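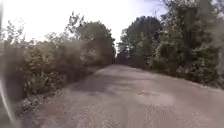
Sadulwood Alley, a single-lane paved road near Senddale

Sadulwood Alley, usually shortened to the Alley, is a narrow paved rural road near the village of Senddale. It leaves the village beside the old feed store, runs between two belts of trees and shrubs, and ends at the former Stępień farm. It has one lane for both directions and is classed by the township as a minor local road, open to all traffic under a posted weight limit of 7 tons.

Name

The first part of the name comes from Sadulwood, the woodlot that once covered the land north of Senddale. The second part is harder to place. In local use an "alley" was any lane walled in by trees, and two other lanes in the township carried the word before they were renamed. Older residents also call it Stępień's Road, after the family who farmed at the far end. Township records spell that name without its accents, and the road sign did the same until it was replaced. Delivery maps sometimes list the road as Sadulwood Lane, an error that seems to have started with a misprinted school bus schedule.

History

The route began as a wagon track for hauling timber. Once the best trees had been cut, the track was kept up by the farms along it, each of which was expected to fill the ruts in front of its own land. Gravel was laid in stages. The township took over the road after a dispute between two landowners about who should repair a washed-out culvert at the lower end.

The first asphalt was put down in 2000. It was a thin course laid directly on the existing gravel base, with no curbs and no painted lines, and the old gravel was left in place as a shoulder. The work stopped at the Stępień gate, where the road still turns to dirt.

The Stępień farm stopped milking a few years after the paving, and heavy traffic dropped with it. The fields were rented out and the farmhouse was divided into two homes.

A proposal to widen the road was put before the township on November 18, 2019. It would have added a second lane along part of the route and removed the shrubs on one side. Residents objected to the loss of the hedge and to the expected increase in speed, and the proposal was withdrawn before a vote. A smaller plan for two passing places was approved instead, of which one was built.

Road surface

The pavement is worn asphalt with a coarse texture. Small stones and grit show through it in places, and fine cracks are common. Repairs have been made in patches, so the color and roughness of the surface change along its length. It carries no center line or edge line.

Two kinds of repair are used. Potholes are cut back, filled and rolled, leaving patches that stay lighter or darker than the asphalt next to them for several years. Long cracks are cleaned out and filled with hot sealant to keep water from reaching the gravel base. Crack sealing is normally done in April, when the cracks are still open from the winter. The last full round of sealing used 14 boxes of material, more than the township had budgeted for a road of this size.

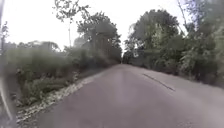 The shoulder is as important to the condition of the road as the asphalt itself. Rainwater runs off the pavement and drains through the gravel at the side, and when the gravel clogs with soil and leaf litter the water stands at the pavement edge and softens it. Weeds speed this up by trapping dirt. Crews scrape the worst sections and top them up with crushed stone, but the stone is easily pushed onto the pavement by tires, and loose gravel is a regular complaint among cyclists.

There is no piped drainage. Two culverts carry water beneath the road, the larger being the one at the lower end that was the subject of the early dispute. It was rebuilt in concrete at the time of the paving.

Vegetation

Trees and bushes grow close to the road for most of its length. In summer they shade much of the pavement, and where the trees draw together the road can look as if it runs into a tunnel. The growth is partly what remains of the original woodlot and partly old field hedges that were allowed to spread after the farms stopped trimming them.

Deciduous trees stand behind the shrubs in several places. A strip of low weeds and broad-leaved plants usually separates the bushes from the gravel. The township cuts this strip twice a year, once in early summer and once after the leaves have dropped. Branches that hang over the lane are cut back to give a clear height of 14 feet, the standard used on all local roads in the township.

The shade has mixed effects. It protects the asphalt from strong sun, but it also keeps the surface damp after rain, and frost stays longer there than on the open roads around Senddale. Roots lift the edge of the pavement in a few spots near the older trees.

Maintenance debate

How hard the roadside should be cut has been argued over for years. Local historian Aniela Olszewski wrote in her booklet on the lanes of Senddale that the Alley "was never a wide road and was never meant to be one," and she favored light trimming by hand. Farmers who rent the fields have asked for a deeper cut so that machinery can pass without scraping.

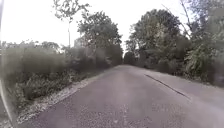
Dorota, in a letter to the township newsletter, took the farmers' side: "I like the trees as much as anyone, but I meet the hay wagon twice a week and one of us has to back up all the way to the feed store. Cut it back a yard and leave the rest alone." Later letters were divided. The township kept its schedule of two cuts and agreed to trim further at bends and field entrances.

Use

A traffic count made before the widening proposal recorded 299 vehicles in one week. Most were cars belonging to residents, followed by farm vehicles and delivery vans. The road is also used by walkers, and a marked footpath joins it at the upper culvert and leaves it again near the Stępień gate. Horses are permitted.

Plowing is low on the township's winter list, after the school route and the main road through Senddale. Salt is not spread on the upper part. Residents there keep a grit bin beside the passing place, refilled each fall.

See also

Senddale
Sadulwood
Stępień farm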